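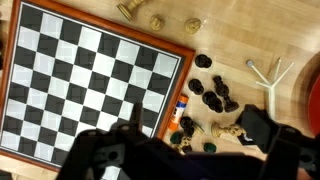 A board with its pieces off duty.

My grandfather owned one good chess set and one rule about it, which was that you did not speak until somebody had lost. I was seven. I lost quickly, mainly so I could talk.

It took me three decades to go back to the game, and when I did, I went by way of the Mellen Chess Club, which meets above a shoe repair shop and has a heating system with two settings, off and Wamitz. (Wamitz is the brand name on the radiator. Members use it as a verb.) I joined in February, when the room was fully wamitzed and the windows ran like a car wash.

I had expected geniuses. What I got was Tõnu Kütt, 72, a retired ferry mechanic who has played the same opening since before I was born and still looks surprised by what happens next.

"It's a bad opening," he told me. "But I know where all the holes are."

Adult beginners are an odd tribe. Children improve at chess the way weeds improve at being tall. We improve the way a driveway does, with great expense and then cracks. I bought books. I bought a clock. I signed up for a lesson app called Maminel that sends cheerful messages at 6 a.m. and has never once let me win to be nice. After two months I could name nine kinds of mistake, and I made them in something close to alphabetical order.
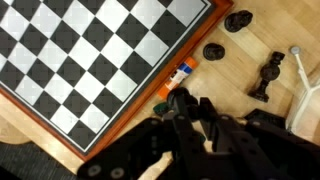
The trouble is that chess offers so few excuses. In tennis there is the sun. In poker there are the cards. Lose at chess and the only other suspect is the person across from you, who was just sitting there eating a granola bar. I have heard club members blame the lighting, a sandwich, a squeaky chair and, in one stirring case, daylight saving time.

Muchen Cui, who gives the beginners' lessons, has no patience for this. She is 60, took up the game at 48, and now beats most of the room while doing her reading for a book group. Her method is simple and insulting. She makes you say your plan out loud before you move. Try it sometime. "I am going to put my knight there because it looks lonely" is a sentence I have spoken to another adult.

"So now you know what you've been doing," she said, and took the knight.

Every spring the club plays a match against Liang, the next town over, for a trophy that was clearly made for bowling. I was given the bottom board. My opponent was eleven and wore a sweatshirt with a shark on it. We shook hands. I played Tõnu's bad opening, having forgotten to ask him where the holes were.

I lasted longer than I had any right to. At one point the kid stopped swinging his legs, and I would like that entered in the record. Then he started swinging them again.

Tõnu drove me home and we went over the game at the first three red lights. By the fourth he had found a move that would have saved me, and by the fifth he had found what was wrong with it. I'm paid up through next year.

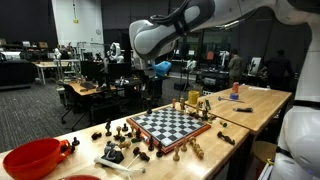

Some pieces still standing, others less fortunate.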